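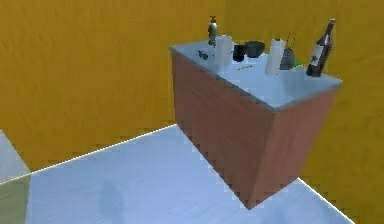
About Us

Welcome, and thank you for stopping by. Heseck is a small company that sets up and looks after robot work cells, and for most of our life we have really looked after just one of them, a single-arm tabletop cell we call Grurnden. People do ask why a whole company should fuss over one machine. Anyone who has kept an old car running will know the feeling, and the rest of you are welcome to come by for coffee and be talked at.

Hussam Fakhoury started the business after many years of repairing packing machines, and Agata Zuccaro joined him in May of our first year to take charge of the simulation side. There are five of us now. We share one long room in the old Sendberg building, with the cell at one end and our desks at the other, and a kettle somewhere in between that gets more use than either.

Every change to Grurnden begins on the computer. Agata keeps a simulated kitchen counter, with bottles, white cylinders, dark vessels and a few smaller things set out on a pale top, and we try a new layout or a new arm setting there before anyone picks up a wrench. She is particular about it. The height of the counter has to agree with the one on the shop floor, and so does the spot where the arm is bolted down, so she measures both again after every move – even the move that was only meant to get a broom behind the bench.

After that comes the hands-on part, which is Hussam's favorite. The arm is leveled, the base bolts are tightened in a cross pattern, and the cables get enough slack to follow the wrist all the way around without rubbing. Then the arm is sent slowly to seven marked points on the counter. If it misses one by more than two millimeters, we stop and go through the mount and the joint settings again, however close it is to lunch.

Regular care is plainer work, and we are rather fond of it. The finger pads are wiped down every morning and changed when the edges start to round off. Joint covers come off every three weeks so we can check the belts and listen for anything new. We write all of it in a paper logbook, coffee rings included, and the first book is still on the shelf with Hussam's drawing of a cracked wrist bracket on the inside cover. The new brackets are made for us by Abou Jaoude, a machine shop a short walk away, and they have been very patient with our sketches.

We also help other small shops set up cells of their own, and we are always glad to hear from someone who is just starting out. Our next open morning is Thu 30 January. Ring the bell by the side door and give us a minute – the room is long, and one of us is usually under the bench.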